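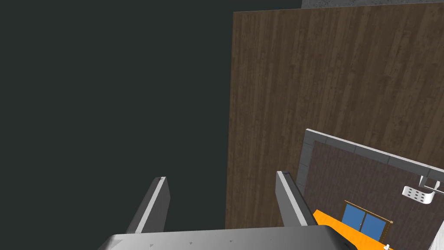
Tools off a job get wiped the same day, that is the whole tip really but people want more so OK. Sap, glue, plaster dust, whatever it is, it comes off in a minute at 5 and takes half an hour next morning. Rag first, then a drop of oil on the rag (not on the tool). Flat grey surfaces are the worst for hiding muck, you think they're clean and then you tilt them and there's little dark specks all over the top. So tilt everything under the lamp before it goes away.

Workshop > Tips > Cleaning and putting away

Chisels. Never loose in a drawer. Slit a bit of old garden hose, push it over the edge, done.

Sandpaper - write the grit on the back in marker, all over, befor you tear it. Otherwise you end up with a pile of scraps and no idea.

Clamps: leave the jaws open a little when you hang them up. Dried glue on the bar, scrape it with a plastic card, then paste wax. Next time it pops right off.

Paint cans. Wipe the rim, lid on, tap round with a rubber mallet. Dab of the color on the lid so you dont have to open 2 of them to find the right white.

Rust spots. White vinegar overnight, wire brush, rinse, dry it properly (hair dryer is fine), oil. Don't leave it in for days, I ruined a good pair of pliers that way.

Squeaky vise - candle stub on the slides. Oil just collects sawdust.

Screws in jars, one size per jar. I had a Ramberg box with 700 mixed in it and sorted them over most of November. Would not do again.

More on sharpening when I get a minute.

Miah Workshop Notes | Contact | Back to top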